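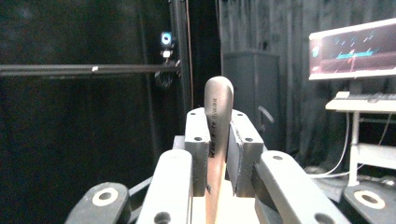
图 1 手持夹爪夹住一支高尔夫球杆的杆头,两侧为灰色夹块。

## 第 3 讲 机器到底会不会干活

先把结论放在前面,方便只打算听十分钟的同学:会一点。至于这“一点”值不值得买回家,要看你家有多乱,以及你对“叠好了”三个字的要求有多高。

### 3.1 从一支球杆说起

图 1 里的动作,人做起来不叫动作,叫“拿着”。换成两片夹块,就得逐项交代:

- 夹在哪里。杆头的轮廓不规则,顶端是圆的,杆面又是斜的,两侧能贴上多少面积,取决于夹块转到什么角度。
- 夹多紧。太松会转,太紧会留印子。球杆的主人对后一种情况往往比对前一种更有意见。
- 重心在哪里。杆身很长,夹点选在杆头时,稍微一晃,另一端就会放大给你看。
- 松手以后怎么办。论文里的成功率常常算到“抓起”为止,家务却是从“放下”开始算的。

上学期有同学在作业里写:“抓取问题已基本解决。”我在旁边批了一个问号,后来觉得不够,又补了两个。

### 3.2 演示视频怎么看

课程网站上放了 Ganell 和 Trelard 两家的叠衣演示,请课前看完。看的时候做四件事:

1. 找剪辑点。镜头一换,先假定中间出过事。
2. 看播放速度。角落里的小字比旁白诚实。
3. 看衣服是谁摆的。毛巾平铺在桌子正中央,最难的一步已经有人替它做了。
4. 看失败之后。机器能自己重来,比一次成功更值钱。

Trelard 那段我看了好几遍,每遍都很感动,直到发现桌上从头到尾是同一条毛巾。

### 3.3 车间比厨房容易吗

一般说容易。车间里零件有图纸,工位有编号,灯光不会因为谁要睡午觉而关掉。厨房里什么都没有编号,抽屉里还住着一把谁也说不清用途的工具。

不过别急着羡慕车间。Salamatu Aliyu 在 Cerville 做过一条分拣线,课上会请她讲细节,这里只抄她给我的一组数:一个班次处理 200 件,人工介入 70 次。供应商的报告把它叫作“人机协作”。按她的说法,那就是有个人整天站在旁边,没法坐下。

请注意这 70 次的分布。大部分集中在少数几种软包装上,硬盒子几乎不出问题。所以“成功率 65%”这句话单独拿出来,对谁都没有用:运硬盒子的工厂会觉得太低,运软包装的工厂会觉得你在骗人。

### 3.4 数据从哪里来

语言模型有现成的网页可以读,机器手没有。世界上没有几亿份写着“我今天用多大的力拧开了瓶盖”的日记。常见的办法有三类:遥操作、仿真,以及让人拿着手持夹爪去做真实的活。

第三类的好处是便宜,也快。麻烦在于,人会不自觉地用手腕、肩膀和腰去补救,而装夹爪的机械臂未必有那样的关节余量。Benito Aranda 的讲义里管这叫“借来的灵巧”,这个说法我很喜欢,考试可能会用到。

### 课后作业

Yusuf 小组上次交来的计划书写得很漂亮,任务是“整理客厅”。退回重写。“整理客厅”是愿望,算不上任务。

每组选一件具体的家务或车间活,例如把球杆插回球包,写清楚下面几点:

- 开始时物品允许怎么摆,乱到什么程度算超纲;
- 什么状态算完成,由谁判定;
- 至少 4 种失败情形,其中一种要弄坏东西;
- 人来做要多久,用手机计时,不许估。

篇幅不超过 3 页,九月底前交。用“赋能”一词者,每次扣一分。

下一讲讲触觉,请带一件揉皱了的衬衫。熨过的不要。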